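July 2026, two-arm bench, student sorting project

Started late. The sign-in sheet had gone missing again and Kavitha Kamath wanted everyone logged before anything was powered up. Fair enough, but that was half the morning.

Purpose of the day, as written on the board by the students: "show that the two-arm sort works". I asked them to change it to "find out whether" and there was some grumbling. I am putting it down because the wording has been causing trouble all term. They had a good afternoon at the last session and have talked ever since as if the job were finished. One good afternoon with the same three people laying out the same objects in the same places tells us that those people are consistent.

The claim, as it stands in the draft report: either arm can pick a named object, put it in the bin of the right colour, and take it out again on request, with no help from a person. The report gives 23 clean transfers. I went back through the log and found no note of how many were attempted. When I asked, one said "not many more", another said "maybe double". So we don't have a success rate, we have a list of successes. That line comes out of the draft until there is a number underneath it.

Agreed plan for the new run: 40 attempts with the left arm and 40 with the right, order drawn from a shuffled list before starting. Every attempt goes in the log, including the ones where someone hits stop. Someone who did not write the code places the objects. Pass mark is 70 clean transfers across both arms, fixed now, and it is not to be revised after we have seen the result. The Dumamham team wanted it lower. The Zorik team wanted no pass mark at all and "a discussion of strengths", which I have heard before and am not having.

Definition of clean, since we argued over it for most of an hour: the object ends up in the right bin, nobody touches it or the bin, and the bin is not shoved out of its taped position. A drop from height into the correct bin counts as clean but gets a D beside it. I would rather count those separately than pretend they are the same thing as a placed object. Regrasps allowed, one per attempt.

Objects for the run are the mixed set. The cactus is everyone's favourite and I am suspicious of it for exactly that reason. It is tall enough to stick out of the bin, so getting it out again asks very little of the planner. If the retrieval figures turn out to be mostly cactus, they don't say much about anything lying flat on the bottom. I have asked for results per object as well as the total.

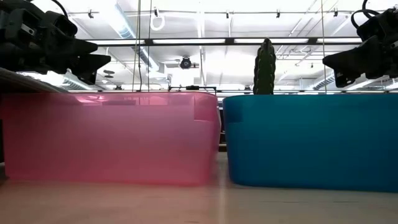 Two-arm bench, pink bin left, blue bin right with the cactus showing over the rim. Neither bin touched yet by the right gripper's fingers in this one — clearance there is what we keep arguing about.

On clearance. The Cardoso script has the arms come in over the rims at a fixed height which somebody typed in by hand. I asked where the figure came from and was told it "looked about right". It may well be right. It is still a guess sitting in a config file with no comment next to it. Action: measure rim height on both bins, at both ends, write it down, and have the script work out the approach from that. If the bins get swapped for the spares the guess goes wrong without telling anybody.

Second worry is the bins themselves. They are see-through plastic and shiny at the rim, and the ceiling lights are strong. The students say the vision step copes. It might. I have only seen it cope with the blinds in one position and the lights fully on, so I would like at least part of the run done with half the lights off. If the score doesn't move I will happily cross this paragraph out.

Third, smaller. The colour check is being used to decide which bin is which, but the bins have never changed sides. A script that ignored colour altogether and just went left or right would score the same. Swap them halfway through each block. This was the one suggestion that got a proper silence, and then a laugh from the back, so I think they had worked it out for themselves some time ago.

Prumix logging tool: crashed twice while we were setting up and lost the first few lines both times. Paper log alongside until it is fixed. Pencil, one line per attempt, initials.

In fairness to them, the handover code is tidy, the emergency stop was tested without my asking, and the comments in the gripper module are better than mine. My quarrel is with the report.

Not done today: the full run. We ran out of time with the protocol written and the order list shuffled and sealed in an envelope (K.K. has it). No scores to enter.

To do before next session
Rim heights, both bins — Cardoso people
Fresh tape marks for bin positions, both layouts
Paper log sheets printed, with a column for D
Find out who can place objects and hasn't seen the code
Take the 23 out of the draft
Book the bench for August, a full day this time, mornings are no use on their own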